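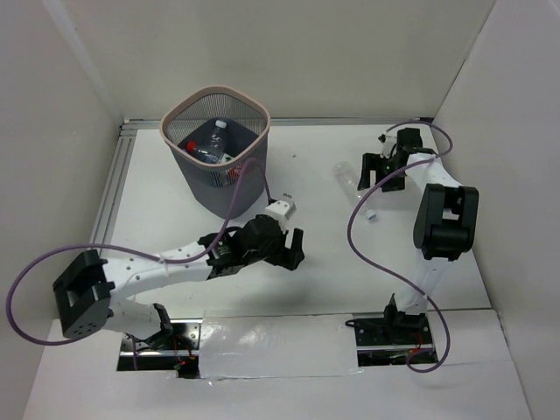

플로시코(Flosico)를 소개할게요

안녕하세요! 플로시코를 만들고 지금도 글의 절반쯤은 직접 쓰고 있는 마르셀 길버트(Marcelle Gilbert)예요. 플로시코는 드라마와 영화에 나오는 조연 배우들의 출연 이력을 정리하는 사이트입니다. 주인공 친구, 병원 접수대 직원, 3화에서 갑자기 이민을 가 버리는 사촌 오빠 같은 역할이요. 분명히 어디서 본 얼굴인데 이름이 죽어도 생각 안 나는 그 사람, 다들 한 명쯤 있잖아요. 저는 그런 사람이 너무 많아서 결국 사이트를 차렸습니다.

지금 저희 사이트에 올라와 있는 배우 페이지는 2374개예요. 숫자만 보면 꽤 커 보이는데, 그중에는 딱 두 줄짜리도 있어요(생년도 모르고, 출연작은 하나, 그나마 배역 이름이 '손님 2'인 경우). 그래도 두 줄이라도 있는 게 없는 것보다 낫다고 생각해서 그냥 둡니다. 언젠가 세 번째 줄이 생기기도 하고요.

어쩌다 시작했냐면요

저는 원래 방송국 근처에도 못 가 본 사람이에요. 회계 사무실에서 일했고, 퇴근하면 낮에 녹화해 둔 연속극을 몰아 봤어요. 어느 날 법정 장면에 증인으로 나온 배우가 눈에 확 들어왔는데, 대사가 네 마디였나 그랬을 거예요. 그런데 그 네 마디를 너무 잘하는 거예요! 그래서 누군지 찾아보려고 했더니 검색 결과에는 온통 주연 배우 재산이 얼마네, 누구랑 사귀네 하는 글뿐이고, 그 증인은 엔딩 크레딧에서 0.5초 만에 지나가 버렸어요. 화면을 멈춰 놓고 눈을 찡그려 가며 이름을 읽었죠. 공책에 적었고요. 다음 주에 또 한 명 적었고, 그렇게 공책이 늘어났습니다.

공책을 블로그로 옮긴 건 아만카이 고도이(Amancay Godoy) 덕분이에요. 같은 연속극 팬 게시판에서 알게 된 사이인데, 제가 "이 배우 예전에 다른 드라마에서 꽃집 주인이었던 것 같다"고 올렸더니 한 시간 만에 회차 번호까지 달아서 답을 줬어요. 그 뒤로 쪽지가 길어지고, 통화도 길어지고, 결국 같이 하자고 제가 졸랐습니다. 사이트가 정식으로 문을 연 날은 2021년 5월 10일이에요. 첫날 방문자 수는 20명이었고, 저랑 아만카이가 새로고침한 게 몇 번이나 섞여 있는지는 모르겠어요. 아마 꽤 섞였을 거예요.

이름은 왜 플로시코냐고 많이들 물어보시는데, 별 뜻이 없어요. 발음이 마음에 들었고 도메인이 비어 있었어요. 처음 후보는 '스키셤(Skisham)'이었는데, 그건 나중에 저희 퀴즈 코너 이름으로 썼습니다. 아까워서요.

누가 뭘 하나요

정직원은 저와 아만카이 이렇게 둘이에요. 저는 배우 소개 글과 인터뷰를 맡고, 아만카이는 출연작 목록과 날짜, 배역 이름 표기를 맡아요. 제가 신나서 쓴 문장을 아만카이가 지우고, 제가 몰래 되살리고, 다시 지워지는 식으로 일이 돌아갑니다. 대체로 아만카이가 이겨요. 제가 이긴 건 "눈썹 연기의 대가"라는 표현 하나인데, 그건 지금도 올라가 있으니 찾아보세요.

외부에서 글을 보내 주는 분들도 있어요. 옛날 드라마만 보는 분, 의학 드라마만 보는 분, 범죄물에서 시체 역할 맡은 배우만 찾는 분(정말 꼼꼼하세요)까지 취향이 다 달라요. 원고료는 글이 공개된 다음 달에 드리고, 글 위에 쓰신 분 이름이나 필명을 꼭 넣어요. 이름 빠지는 거 속상해서 만든 사이트인데 필자 이름을 빼먹으면 안 되죠.

사이트 뒷단은 클러크머(Clerkemer)라는 작은 개발 회사가 봐 줍니다. 처음에는 제가 혼자 만들었는데, 배우 페이지가 늘어나니까 검색창에 'ㄱ'만 쳐도 화면이 멈췄어요. 클러크머 분들이 검색을 통째로 새로 짜 주셔서 이제는 배역 이름으로도 찾을 수 있어요. '간호사'라고 치면 엄청나게 나오니까 드라마 제목도 같이 넣어 주세요.

사이트에 뭐가 있냐면

제일 큰 덩어리는 당연히 배우 페이지예요. 이름, 확인된 출연작, 배역, 회차가 들어가고, 쓸 이야기가 있으면 짧은 소개 글이 붙습니다. 무대 경력이나 광고 출연도 확인이 되면 넣어요. 성우로 활동한 이력도 넣는데, 이쪽은 자료가 정말 흩어져 있어서 속도가 느려요. 기다려 주시면 고맙겠습니다.

두 번째는 '그 장면 그 사람'이라는 코너예요. 드라마 한 장면을 골라서 거기 나온 사람을 전부 찾아보는 글인데, 식당 장면을 고른 날에는 매번 후회해요. 뒤 테이블 손님들까지 찾느라 밤을 새우거든요. 결혼식 장면은 아직 엄두도 못 내고 있습니다.

세 번째는 아까 말한 스키셤이에요. 배역 설명만 보고 배우를 맞히는 퀴즈인데, 한 판에 문제가 20개 나옵니다. 100점 만점이고 아만카이는 늘 만점에 가까워요. 저는 제가 낸 문제도 틀려요.

그리고 매년 11월에는 '두무트레스쿠 목록'을 공개해요. 정확한 철자는 Dumitrescu라서 두미트레스쿠라고 해야 맞는데, 제가 첫해에 잘못 읽은 뒤로 저희끼리는 둘 다 씁니다(사이트 메뉴에는 맞게 적혀 있어요!). 한 해 동안 새로 페이지를 만든 배우 중에서 독자 투표로 100명을 뽑는 목록이에요. 순위는 없고 가나다순입니다. 처음에 순위를 매겼더니 댓글창이 너무 험해져서 그다음 해부터 없앴어요. 트로피도 없어요. 대신 뽑힌 분들 페이지를 저희가 한 번 더 손봐서 빠진 작품을 채워 넣습니다.

이런 건 안 써요

배우 재산 추정 글은 안 씁니다. 요청은 정말 많이 와요. 조회수가 잘 나온다는 것도 알고요. 그런데 그런 글을 한번 써 보려고 자료를 모아 봤더니 이 사이트는 저 사이트를 보고 썼고, 저 사이트는 또 이 사이트를 보고 썼더라고요. 처음 숫자가 어디서 나왔는지 끝까지 못 찾았어요. 그래서 접었습니다.

연애나 이혼, 가족 이야기도 본인이 인터뷰에서 직접 말한 것만, 그것도 작품 이야기와 이어질 때만 써요. 예를 들어 "아이가 태어나서 시즌 하나를 쉬었다"고 본인이 말했다면 공백기 설명으로 한 줄 들어갈 수 있어요. 아이 이름이나 학교 같은 건 알아도 안 넣어요. 외모 평가 글, 성형 전후 비교, 체중 이야기도 받지 않습니다. 투고하실 때 이 부분은 꼭 봐 주세요. 돌려보내는 메일 쓰는 거 저도 힘들어요.

확인은 어떻게 하나요

출연 이력은 서로 다른 출처 2개가 맞아야 올려요. 가장 믿는 건 방송된 화면의 크레딧이고, 그다음이 제작사 보도 자료, 당시 신문이나 잡지 편성표, 배우 본인이나 소속사의 확인이에요. 팬 게시판 글은 실마리로는 최고지만 출처로는 안 칩니다. 저희 둘 다 팬 게시판 출신이라 좀 미안하긴 한데, 기억이라는 게 참 잘 섞이거든요. 저도 꽃집 주인이라고 확신했던 배우가 알고 보니 빵집 주인이었던 적이 있어요.

이름이 같은 배우가 여럿일 때가 제일 골치 아파요. 한번은 동명이인 두 분의 출연작을 한 페이지에 합쳐 놓은 채로 반년을 보냈어요. 두 분 중 한 분이 메일을 주셔서 알았습니다. "저는 그때 고등학생이었는데 왜 형사 반장으로 나오나요"라고 쓰여 있었어요. 얼굴이 화끈거렸죠. 그날 바로 페이지를 나눴고, 지금은 이름이 겹치면 아만카이가 따로 표시해 두고 활동 시기부터 비교해요.

고친 내용은 페이지 맨 아래 '수정 기록'에 남깁니다. 몰래 고치지 않아요. 오타만 빼고요.

돈은 어디서 나와요?

광고랑 후원 회원 회비예요. 광고는 페이지 위쪽에 하나, 글 끝에 하나 들어가고, 소리 나는 광고는 막아 뒀습니다. 혹시 갑자기 소리가 나면 뭔가 잘못된 거니까 꼭 알려 주세요. 후원 회원은 광고 없이 볼 수 있고 스키셤 지난 문제를 전부 풀 수 있어요. 글 자체는 회원이든 아니든 똑같이 다 열려 있습니다.

소속사나 배우한테 돈을 받고 페이지를 만들거나 고쳐 주는 일은 없어요. 가끔 "소개 글을 좀 더 길게 써 주시면 사례하겠다"는 메일이 오는데, 사례 대신 자료를 보내 달라고 답장해요. 그러면 정말로 옛날 공연 프로그램이나 촬영 일정표를 스캔해서 보내 주시는 분들이 있어서, 저희한테는 그게 훨씬 반가워요.

연락하고 싶으시면

틀린 내용을 발견하셨다면 배우 페이지마다 있는 '고쳐 주세요' 버튼을 눌러 주세요. 드라마 제목이랑 회차를 같이 적어 주시면 훨씬 빨리 확인할 수 있어요. 방송 시간까지 적어 주시면 아만카이가 무척 좋아합니다.

배우 본인이거나 가족, 소속사 분이시라면 문의 양식에서 '본인 및 대리인'을 골라 주세요. 이쪽 문의는 먼저 봅니다. 사진을 내려 달라거나 생년을 빼 달라는 요청도 여기로 주시면 되고요. 본인 확인만 되면 이유는 여쭤보지 않아요.

글을 써 보고 싶은 분은 '투고하기'에서 짧은 소개와 쓰고 싶은 배우 이름을 보내 주세요. 경력은 없어도 괜찮아요. 저도 없었어요! 다만 첫 글은 왔다 갔다 수정이 좀 많습니다. 빨간 줄이 잔뜩 그어져 와도 놀라지 마세요, 제 글은 더 심하니까요.

그냥 "이 사람 누구예요?" 하고 묻고 싶은 분들은 게시판의 '누구더라' 방으로 오시면 됩니다. 제목을 모르셔도 되고 줄거리만 어렴풋이 적으셔도 돼요. 아직 못 찾은 질문은 게시판 맨 위에 모아 뒀는데, 제일 오래된 건 우산을 들고 버스를 놓치는 남자예요. 대사는 "아이고" 하나고요. 혹시 아시는 분 계시면 댓글 좀 부탁드려요.

마르셀 드림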